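The studio will hold its next round of holiday watercolor classes in December. This post sets out how the sessions are organized and what students are asked to bring. It replaces the note published here in October.

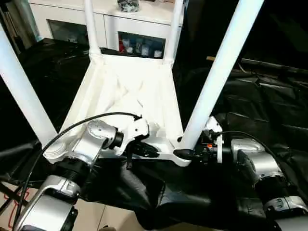
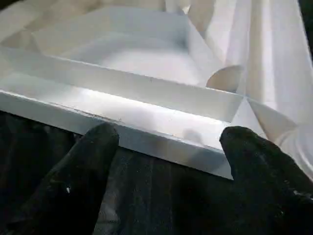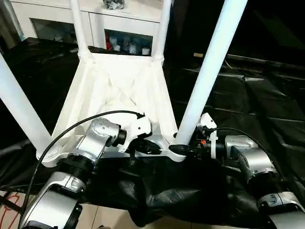 ## Class format

Each class is devoted to one small painting, begun and finished in the same session. The first project is a winter pear on a plain ground, painted with a limited palette of 5 colors. The second is a sprig of holly, which calls for more careful drawing and a slower hand with the greens. Students may enroll in either class or in both - the two do not depend on each other.

## Paper and paint

Cold-pressed paper is required. The Toltura pads have given good results with beginners and hold up well to repeated washes. Student-grade paint is acceptable for all colors except the red, where the cheaper tubes tend to dry brown. Please bring 2 round brushes, one large and one small, and a cotton rag.

## The Zalewska card exchange

Finished paintings may be entered in the Zalewska card exchange, in which each participant mails a hand-painted card to another. Last season the exchange handled 1,929 cards. Entries should be postcard size, signed on the back, and left unframed.

## Enrollment

Requests should be submitted through the contact page of this blog. Places are confirmed in the order received, and a supply list is sent with each confirmation.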